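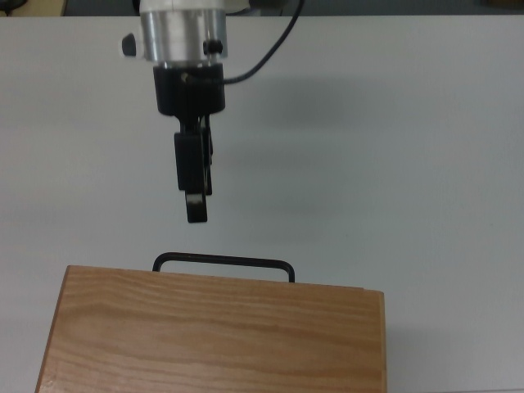

Local band to set parish council minutes to music

Hello again, all. I have news, and I've been sitting on it for a fortnight, which if you know me is a record.

Charvát, Morkcombe's only doom-folk group (there were two, but the other one moved to Kandley and bought a hot tub), have finally told us what their new album is about. It's the minutes of Morkcombe Parish Council. All of them, in order, starting with a row over a duck.

I went round to hear the first half last week and I haven't slept properly since. The opening track is called Apologies for Absence and it lasts 14 minutes, most of which is a single note on the harmonium while the singer whispers the names of people who had a cold. Then the drums come in! Then they go away again, and a motion is carried.

It's not all gloom. Track three, Matters Arising (Bus Shelter), is very nearly a tune, and I caught myself humming it in the chemist's until a lady asked if I needed to sit down. There's a lovely bit where the bass drops out completely and you just hear the words "deferred pending a quote from Pomovia", over and over, like waves. Pomovia, in case you've forgotten, are the firm who were going to do the bus shelter. They've told the band they're flattered, and that the quote is no longer valid.

The whole thing was recorded in the bass player's garage with the up-and-over door stuck half open, so if you listen on good headphones you can make out next door's strimmer on at least two songs. The band say it adds menace. Next door say they'd like a credit.

My one grumble is the interval. There are six songs a side and no obvious place to go to the loo, as the quiet parts are so quiet that everybody hears you leave. I tried it during Dog Bins, Continued and got a look from the cellist that I'll take to my grave.

Anyway, the album is called Any Other Business and it's out in May, on cassette and on a sort of tea towel with a download code stitched on it. They've had 1471 tea towels made. I did ask whether that was a typing mistake on the order form and the drummer went a bit pink and talked about the mystery of numbers.

Launch night is at the Kandley Arms, £7 on the door, or £6 if you can prove you've ever sat through a planning meeting. Bring a cushion, the benches are cruel. There'll be a raffle as well, and first prize is not having to stay for the encore, so I've bought a whole strip.

Right, that's me. Next time, my review of the brass band's tribute to the ring road, assuming they find somewhere to park.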